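1/ I promised some people here that I will write about the blocks corner, so I write now, on the bus, in small pieces. Please forgive the mistakes.

2/ For the new followers: I have a small play and reading room on the ground floor of our building, in Nivach. Parents from the building come with children from one year old to six. It was a bicycle storage before. The shelf part is finished since January. The play part is never finished.

3/ The biggest question from parents is always the same. Which blocks to buy? My answer is boring. Buy few. Put them low. Change them often. I did the opposite of this for two years, so I can speak with authority.

4/ At the beginning I had one big plastic box with everything in it. Wood blocks, picture blocks, foam letters, pieces of puzzles that lost their family. A child came, turned the box over, and looked at the hill. Then the child went to play with the door.

5/ A mother with experience told me to try a tray. A shallow one, so small hands can go over the side. I thought it was too simple to help. I bought one at Gumar, the shop with the broken stairs, for 970. Yes, it is expensive for a tray. I complained to the lady and she gave me a bag of clothespins as a present.

6/ So now the tray goes on a table with a very small number of cubes. The other ones wait in the cupboard. On Wednesday, after the youngest group goes home, I change the set.

7/ I like to mix the kinds. Black and white ones with strong shapes, because the babies look at them for a long time. One of a single plain color, for the eyes to rest. And one with a number and many colors, for the older brother or sister who is already proud of counting.
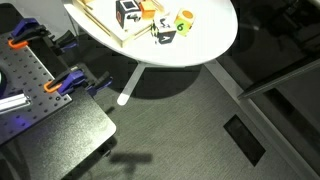

8/ Salamatu Sani wrote to me under the last thread that she would leave out the numbers completely before age three. Her daughter learned to shout "six" at every block, also at the cat and at the soup, and it took a whole summer before the word meant something. She thinks the plain ones teach more, and she would put two plain ones for each picture one.

9/ I thought about this for a few days. I agree with half. A number on a block is only a drawing for a small child, same as a moon or a fish. I don't teach it and I don't correct it. If somebody shouts six at the soup, the soup will survive. But more plain ones, yes, I will try it next month.

10/ About black and white. People ask if it is only fashion. I am not a doctor, I can only say what I see in my room. The smallest ones turn the head to the strong contrast first, and the pastel bear, which cost more, is lying on his face since autumn.

11/ About size. I like when the cubes are not all the same size. A small one on a big one stands. A big one on a small one maybe stands, maybe not, and this "maybe" can hold a four year old for the whole time her mother drinks a coffee. For the babies I take the small ones away, everything goes through the toilet paper roll test first. If it falls inside the roll, it goes to the cupboard.

12/ About the table. A round table is kinder than a square one. We had a square one from my cousin and in one winter I put 13 plasters on foreheads. I kept the list, it is inside the door of the cupboard. With the round one, until today, I used one plaster, and that was for a knee.

13/ A white top shows every finger. I was against white for this reason. Now I like it, because I see immediately what to wipe. Warm water, a drop of dish soap, a soft cloth, then a dry cloth. I tried the spray from Goltance one time and the room smelled like a swimming pool until evening.

14/ Cleaning of the cubes, because three people asked. Wood: a damp cloth, never leave them in the water. I made this mistake and the corners became fat and the paint came off like skin after the beach. Plastic: warm soapy water in the sink, dry on a towel. Cloth ones: read the small label, and use a laundry bag or you will look for them inside the trousers.

15/ How many in total? I counted last night for this thread. I have 30 cubes in the cupboard and I wanted to say that all of them are used. This is not true. 19 go in and out of the tray. The other 11 are there because I am weak in front of a second-hand market.

16/ One more thing about the tray, which I did not expect. It tells the child where is home. I never say "clean up now". I put one cube back myself, slowly, and I wait. Many times the next one comes in by itself. Not always! On rainy days nothing comes in by itself, and I do it alone with the radio on.

17/ Somebody asked about my shelves. They are cut from Egger boards that a neighbor had left from his kitchen. I will write about the shelves another day, there is a sad story with a drill.

18/ If you have a tray at home, tell me what you keep in it. I am looking for ideas for the three year olds, they are bored with me. My stop is the next one.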